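Small bathroom, less mess: what works in our home
Written by Vilja Nurmi, 03/04/2019

When we moved to our flat in Siltetthorpe, the bathroom had one shelf and no cabinet. I have learned slowly how to keep it in order, and I share the habits that stayed with us.

Take everything out first. I know it is tiring, but if you clean around the bottles you only move the dust. Put all things on a table in another room, where the light is good. Throw away what smells old or what has changed color.
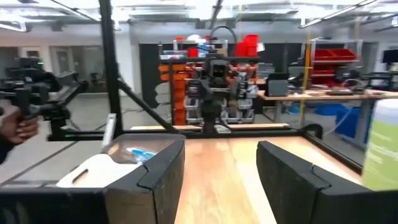

Then wipe the empty shelf with warm water and a spoon of white vinegar. For a bigger job I mix 500 ml of water with two spoons of vinegar and keep it in a spray bottle with a label. Please do not use vinegar on marble or other natural stone – it leaves dull marks that do not come off.

Choose a bin before you put anything back. Measure the shelf, also the height, and remember that your hand needs space to lift the bin out. Smooth plastic is easier to clean than a woven basket, which collects hair and powder in every corner.
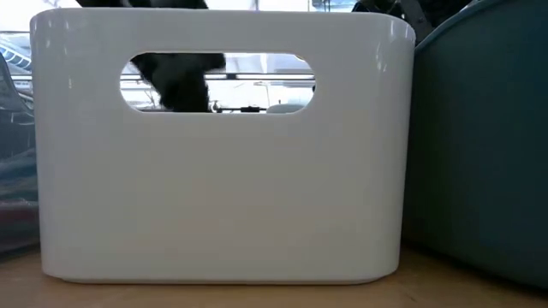

A plain white bin with an oval handle opening near the top.

My neighbor Ayuba Mensah puts a folded paper towel on the bottom of each bin and changes it every two weeks. I was not sure about this idea, but now I do it too. Drops from the shampoo go into the paper, and the bin needs only a quick rinse.

Razors should not live in the shower. Shake the water off after shaving, let them dry in the open air and store them away from children. If you buy a big pack, keep some six near the sink and put the rest in a dry closet. 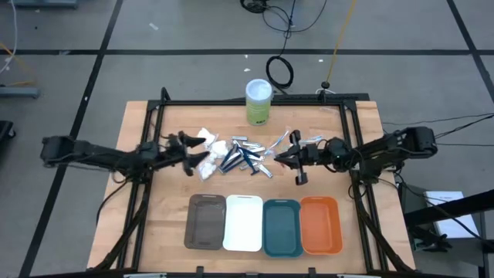
Towels are another question. A thick towel on a small hook stays damp until evening, so we changed to a bar and thinner towels. Wash them without fabric softener, and in June, when the air is heavy here, leave the bathroom door open after every shower.

The last thing I do at night is to wipe the tap with the used hand towel before it goes to the laundry.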